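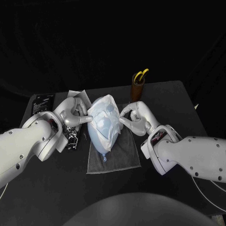
黒い天板の上の水色の風船と白い薄葉紙

2018年8月26日
株式会社サンデン包材(Sanden)

薄葉紙の新シリーズ「Flollel」の受注を開始
壊れ物・曲面商品の個装向け、坪量の異なる4品種を設定

株式会社サンデン包材は、個装用薄葉紙の新シリーズ「Flollel(フロレル)」の受注を開始しました。ガラス器、陶磁器、装飾雑貨など、曲面を持つ商品の一次包装を主な用途とします。

■開発の背景
薄葉紙は軽量で折り曲げやすい反面、曲面に沿わせた際に折り目の頂点から裂けやすく、重ね包みによって使用枚数が増える傾向があります。当社が取引先の出荷現場で実施した包装作業の調査では、対象とした946件のうち、枚数超過の主な要因として破れによる包み直しが挙げられました。Flollelはこの結果をもとに、繊維配合と乾燥工程の条件を見直したものです。

■製品の特長
1. 湿潤時および乾燥時の引裂強さ
針葉樹パルプの配合比を高め、叩解度を品種ごとに調整しました。縦方向と横方向の強度差を抑え、包む向きによる破れ方のばらつきを低減しています。

2. 表面の平滑性
片面に艶付け加工を施し、艶面を商品側に当てた場合の擦れ傷を抑えます。非艶面は適度な摩擦を残しており、折り込んだ端部が戻りにくくなっています。

3. 中性抄紙
全品種を中性紙とし、銀器や金属装飾を伴う商品の長期保管にも対応します。蛍光増白剤は使用していません。

■品種構成
軽量品:菓子、小物の間紙および緩衝用
標準品:ガラス器、陶磁器の個装用
厚手品:角部を有する金属雑貨用
耐湿品:低温倉庫を経由する商品用
色は全品種とも白のみです。断裁寸法は標準寸法のほか、指定寸法にも対応します。ロール品の設定はありません。

■生産および供給
原紙はRautiainen社から供給を受け、断裁、検品および梱包を当社ドリラム(Drillum)工場で行います。同工場では2月に断裁ラインを更新し、寸法公差の管理値を従来の2分の1に変更しました。検品工程では透過光による地合いの確認を全ロットで実施します。

標準寸法品の納期は在庫状況により異なります。指定寸法品は最小発注単位を設けており、詳細は見積書に記載します。

■保管上の注意
直射日光を避け、開封後は防湿袋に戻して水平に保管してください。立て掛けて保管した場合、端部に波打ちが生じることがあります。推奨条件で保管した未開封品の品質保持期間は、出荷日から90日とします。期間を経過した製品も使用は可能ですが、艶面の滑り性が変化する場合があります。

■見本の提供
法人のお客様を対象に、4品種を同梱した見本帳を無償で提供します。見本帳には各品種の物性値一覧と、球形、円筒形、角形の商品を想定した包み方の手順書を添付します。申込みは当社営業窓口または取扱代理店で受け付けます。

■従来品の取扱い
従来の個装用薄葉紙は在庫がなくなり次第、販売を終了します。継続してご使用のお客様には、相当する品種と切替え時の寸法対応表を個別にご案内します。

記載の仕様は発表時点のものであり、改良のため予告なく変更することがあります。

本件に関するお問い合わせ先
株式会社サンデン包材 営業部 薄葉紙担当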